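Moving your business account to Nosunbridge digital banking

Updated 2024-04-15

Quick version for people who have 2 minutes. Branch logins stop working for new payees at the end of the month, so do this before your next payroll run.

Before you start — phone, photo ID, old branch customer number. Company registration too if there's more than one director.

1. Download the app. Pick Business, not Personal. Wrong one? Delete it and start over, it won't switch.
2. Type in the customer number. No spaces.
3. Scan your ID. Flat surface, no flash.
4. Wait for the text code. Ten minutes, then it expires.

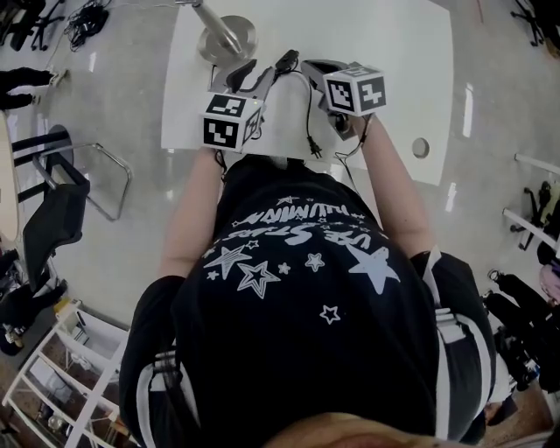

Nosunbridge Business Onboarding Team

5. Set your daily limit. Default is $675, too low for most payrolls. Max without a call is $3,717.
6. Move standing payments. Tap Import, check every line. Anything set up before March may come over with the refrence blank — type it in again.
7. Send a small test payment to yourself. Then the real ones.

Using Bellier or Indalix for bookkeeping? Disconnect the old feed first, then connect the new one. Otherwise you get every transaction twice and a long evening.

Second approver: Settings, People, Add. They need there own phone. Sharing one will lock both logins.

Stuck on the ID step? Message Usha Palaniappan's desk through the app, under Help, Accounts. Have your customer number ready.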